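Parkdale Tenants' Cooperative
Working Group on Household Automation
Minutes, March 2020

Present: seven members of the working group, two observers from the Pladero building. Apologies received from one member.

1. Minutes of the January meeting

Accepted with one correction. Under item 4, "dishwashing trial" should read "dish rinsing trial." No washing with soap was attempted in January.

2. Report on the Plokance demonstration

Three members attended the demonstration at the Plokance showroom and reported back. The arm was shown picking up mugs and plates from a table and placing them in an open dishwasher. It handled 22 of 40 items without help from the operator. Most of the failures were with flatware and with bowls that had been stacked. Two plates were put in facing the wrong way, and the operator let those count.

The members asked whether the arm could work at an ordinary sink. Plokance said it had been tried but was not ready to show. The difficulty they gave was the faucet. The arm can push a lever on or off, but it does poorly at setting a flow in between, and it cannot yet hold a sprayer in one gripper and work the lever with the other in a kitchen it has not been set up for.

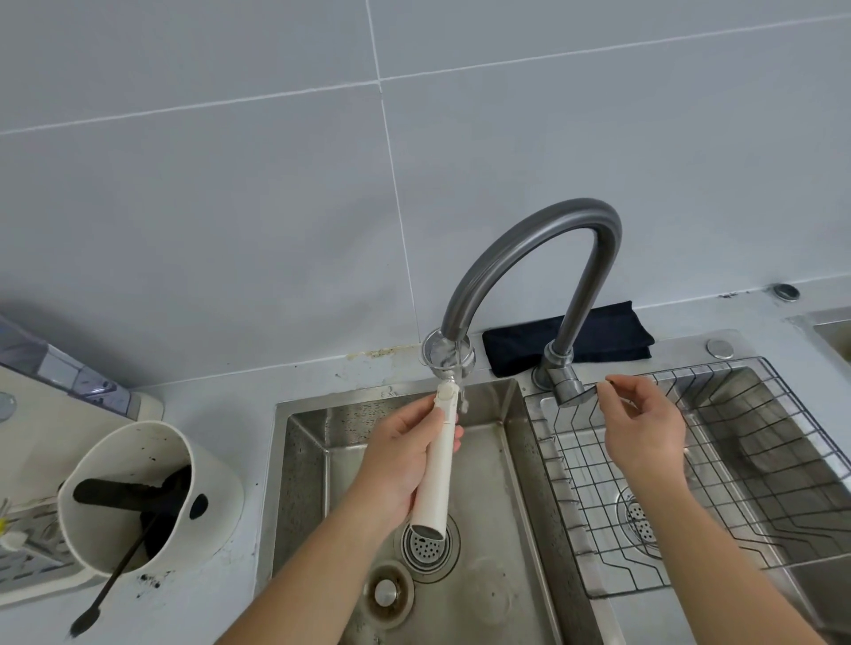
The group discussed whether sink work should stay on the list of chores under review. One view was that it should come off until a supplier is willing to demonstrate it. The other was that rinsing, clearing strainers and wiping the back of the counter are the jobs residents complain of most in the shared kitchens, and a list without them would not be of much use. Agreed to keep it on the list, marked "not available."

3. Floor cleaning

The two robot vacuums in the ground floor hallway have run since January. They manage the open floor well. They stop at the mat by the laundry room, and someone has to lift them over it. Agreed to remove the mat for a month and see if there are complaints.

4. Laundry folding

Partanen sent a written quote for a folding machine at $1,638 plus delivery. It takes shirts and towels, which must be clipped on by hand one at a time. It does not take fitted sheets or socks. The group felt that clipping would take as long as folding. No order to be placed. A reply will be sent thanking Partanen and asking to hear about later models.

5. Recommendation to the board

Agreed wording: "Floor cleaning by machine is workable now. Dish loading is partly workable with a person standing by. Sink work and laundry are not ready." One member asked for their disagreement on dish loading to be noted, as they consider 22 out of 40 too low to call workable.

6. Other business

The Pladero observers asked for a copy of the chore list. To be sent with these minutes.

Next meeting to be set by email.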